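# Stulen Worktop Table, light gray, two panels

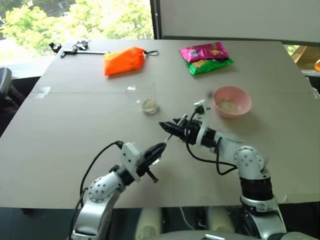 *Stulen table in light gray, with a clear glass, a small round container and a pink bowl on the top.*

The Stulen is a plain work table with a large top, made for kitchens, hobby rooms and school rooms where people measure, pour and mix. The top consists of two flat panels which are joined along the middle. The joint is faint and runs across the surface, so a glass or a bowl can stand near it without problem.

We at Thiele have sold this table from our shop in Stovivthorpe for many years, and the light gray is still the color most customers are asking for. Small things like oats and rice are easy to find on it when they spill. Please note that clear glass is more difficult to see on a light surface. For customers who work much with glasses we recommend the Nemton mat in dark green, which is sold separately.

**Details**

- Top: 2 panels, light gray
- Depth of each panel: 375 mm
- Width: 1000 mm
- Delivered with 6 screws and one key for the joint
- Bowls, glass and containers are not included

**Assembly**

Put both panels with the face down on a blanket. Push them together until the edges meet, then turn in the screws by hand first. Tighten them with the key only when all are in place. Two persons should turn the table over.

**Care**

Wipe the top with a damp cloth and a little dish soap. Dry grain and flour should be brushed away before wiping, otherwise they make a paste in the joint. Do not use steel wool. Hot pots need a trivet.

**Spare parts**

Single panels can be ordered also later. Write to us which side you need, left or right of the key hole, and if your table was bought before September, when the screws were changed to a longer type.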